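# flolden-hammer

Wrist camera clips and gripper logs from the hammer trials, comparing two sets of fingers on the same arm. I put this together mostly for Yuzuki Ichikawa and me, but a few people have asked for it, so help yourself!

The two sets are called `skulham` (the stock ones) and `conon` (our own, a bit longer, a right pain to bolt on). There are 1,789 episodes in all. I started with 2,000 and threw out the ones where the camera had dropped frames or I'd forgotten to press record on the force log (yes, really, more than once).

Each episode is one go at holding or using a claw hammer near a bit of pine with nails in it. Where the fingers grip matters far more than I'd guessed. Close up under the head you get good control but hardly any swing, and further down the handle the whole thing wants to twist. 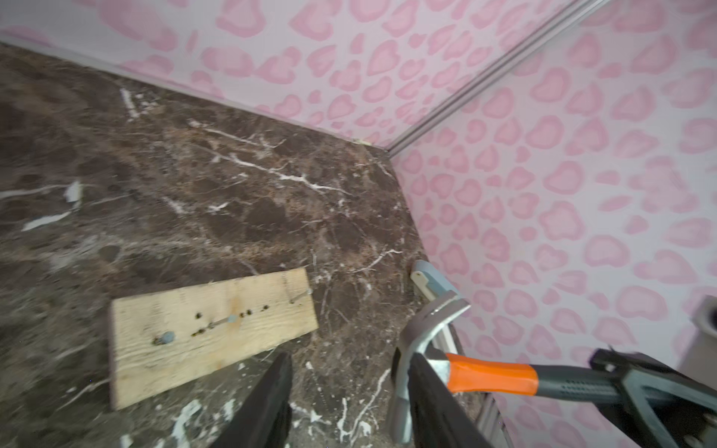
I'd been blaming the controller for that twist for weeks, and then Rosaura Giraldo swapped the finger pads and most of it went away. So please check `pad_type` before you compare anything! Episodes from before the swap say `old`, the rest say `new`.

## What's in each folder

- `wrist.mp4` – wrist camera
- `force.csv` – finger force and opening
- `notes.txt` – whatever I typed at the time, spelling and all

## Known niggles

- The clock on the force log runs about 18 ms behind the video. `fujimoto_sync.py` sorts it out.
- Dark worktop, so the auto exposure wanders a bit.
- No `conon` runs with `old` pads after December.

Last tidied Aug 15, 2023.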